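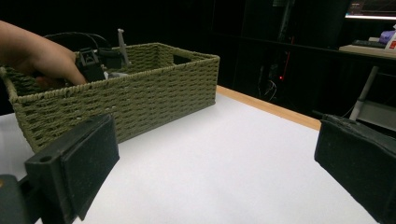 Odette Vasseur wrote back to our last call to say that the cable basket in her hallway had beaten her for six years, and that what finally helped was having to say out loud, to another person, what each thing in it was for. She couldn't name half of it. We have been quoting her ever since, and her note is a good part of why we are looking for people again.

So: the Dratley Household Sorting Study is taking on new participants, and we would love to hear from you if you have a basket, a drawer, a shoebox or a deep shelf where the cords and chargers and small black gadgets go. You know the kind of place. Something gets dropped in after a move or a new phone, the cord wraps itself around whatever was there before, and a year later you are pulling on one end with no idea what is going to come up with it. We are very fond of these places and we want to learn how people deal with them.

What you would be doing

You would come to our rooms in Divton for one visit of 90 minutes and bring your basket (or box, or bag) just as it is. Please, please don't tidy it first! We know the urge is strong when company is involved, but a neat basket is of very little use to us. You'll sit at a table with one of our team, take things out at your own pace, and tell us what you think each one is, whether you still use it, and where you'd like it to live. Then you put back whatever you want to keep, in whatever way suits you. We have twist ties, paper tags, pencils and a few spare bins on hand, and you are welcome to use them or leave them alone.

Some people like to chat the whole way through and others go quiet once they get into it, and both are fine with us. You won't be asked to throw anything away. If you do find things you are done with, we keep a box by the door for old electronics, and Jacquet Recycling picks it up on Saturday mornings.

Who can take part

Anyone 18 or older who lives in Dratley, Divton or Drestden. You don't need to know a thing about electronics, and you don't need to think of yourself as messy either. We'd be glad to have people who share a home and a basket, so bring your roommate, your husband or your grown daughter if they'll come. Please leave out anything with a leaking or swollen battery, and anything too heavy to carry up one flight of stairs. If the stairs are a trouble for you, tell us when you write and we'll set up a table on the ground floor.

What you get

A gift card for your time, your bus fare back, coffee and something baked, and a full set of tags to take home. We also send everyone a short letter in August telling them what we've learned so far.

How to sign up

Drop us a line at Dratley Household Sorting Study, P.O. Box 836, Divton, or leave a message on extension 2115 at any hour. Tell us your name, the best time to call, and a few words about what you'd be bringing. A guess is plenty. We answer every message, though it may take us a week when things get busy, and afternoon visits tend to fill up before the morning ones do.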